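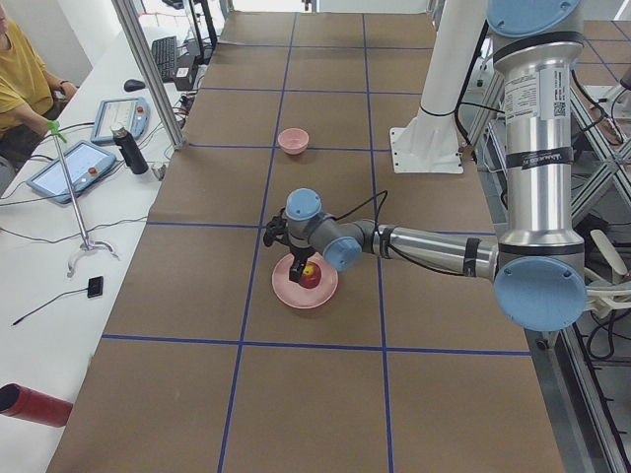
Table and tableware check, Utness room

Date: Sun 19 January
Place: Likon, Drollinham building, room 126

1. Brown paper on the table
OK. It covers the table well. Please look for small tears every week, and change the full sheet when you find one. We don't repair with clear tape.

2. Blue tape lines
OK. The rectangles are easy to see. Press down any corner that is lifting. If you put new tape, use the same dark blue.

3. Pink plate
OK. It lies flat on the paper. Run a finger along the rim for chips before use.

4. Pink bowl
OK. It was empty and standing upright in the rectangle behind the plate. Same finger check as for the plate.

5. Apple
OK for today. Red with a yellow patch. Throw away any fruit with soft spots and wipe the plate after - juice makes the paper weak.

6. White desk at the left side
Comment: there is a lot of equipment on it. Keep 30 cm free at the front edge, and no drinks there.

7. Seat near the desk
Comment: the chair must not block the way to the door. I ask everybody to push it in when they leave.

Still open from last check: spare roll of paper, ordered from Ninh, not arrived yet. Next full check is in April.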